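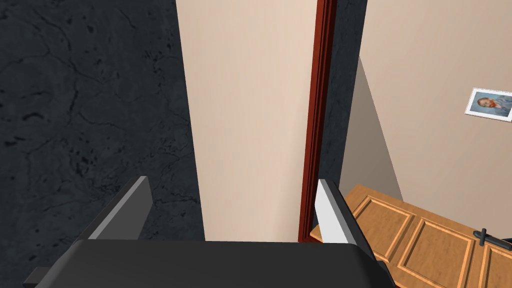 Doorway run in the simulated house, gripper open.

Call for participants: come and boss a robot around (no experience needed!)

Hi, I'm Seija Räsänen, and I look after the household chores project at Pevix. I've spent the past two years trying to find out whether a machine can do the stuff you and I do half asleep, like opening a door, putting the cups away or getting from the kitchen to the bedroom without taking some paint with it. Short answer so far: sometimes. The long answer is why I need you.

We're looking for 200 people to drive a robot with two arms through a simulated house and tell us what you think of how it goes. The whole thing runs on screen, in a program we call Zisimgate, so you can't break anything (please try, though, it's useful). You'll get a set of ordinary jobs, mostly doors, drawers and tidying up. You do each one yourself with the hand controls first, then you sit back while our software has a crack at the same job, and you score it. Be as harsh as you like. My mum was one of our testers and she gave it nothing at all for doors.

Doors are the big one, by the way. I used to think folding laundry would be the thing that beat us, and then I watched an arm go for the same door handle for most of an afternoon. You have to find the handle, get your fingers on it, push it down and then move your whole body out of the road while the door swings. People do it with a basket on one hip! 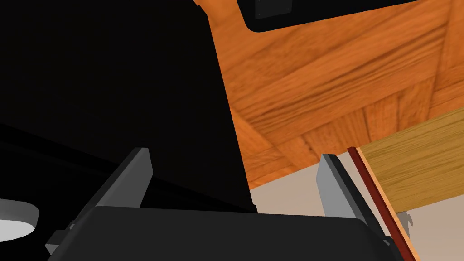

Close work is hard in its own way, and I'd love some fussy people for it. If you've ever reorganised somebody else's cupboards, you're my favourite kind of applicant. Cleaners, aged care workers, shelf stackers and parents of small kids, I especially want to hear from you, as you know what a finished job looks like and most of us programmers don't.

What you'd be signing up for: 4 sessions at our Trujillo Street office, two hours each, at times that suit you. You get $200 once you've done the lot, plus tea and decent biscuits. You need to be 18 or over and comfortable looking at a screen that tilts and moves a fair bit. If video games make you queasy, have a think first. Glasses are fine, left-handers are very welcome, and there's a lift.

I should say I'm not selling anything. I don't think you'll have one of these doing your floors by November, and if your scores say the software is hopeless, that goes in the report in plain words. 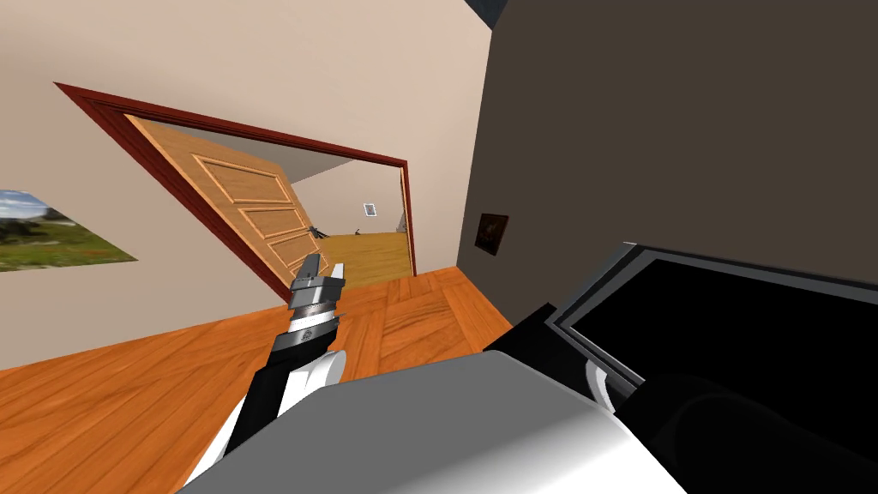 Gorazd Atanasov read my draft and reckons I'm being too gloomy. His view is that a slow machine which gets one chore right every time is worth having, even if it takes all morning over it, and that people will forgive slow long before they forgive a scratched door. He'd like that put to everyone who takes part, so expect a question on it.

To put your name down, ring the Pevix front desk and ask for the Jistimik study (that's our name for this round, don't ask me what it means), or drop in and fill out the form. Tell us what sort of work you do, which chore you hate most and which days you're free. I'll ring you back myself.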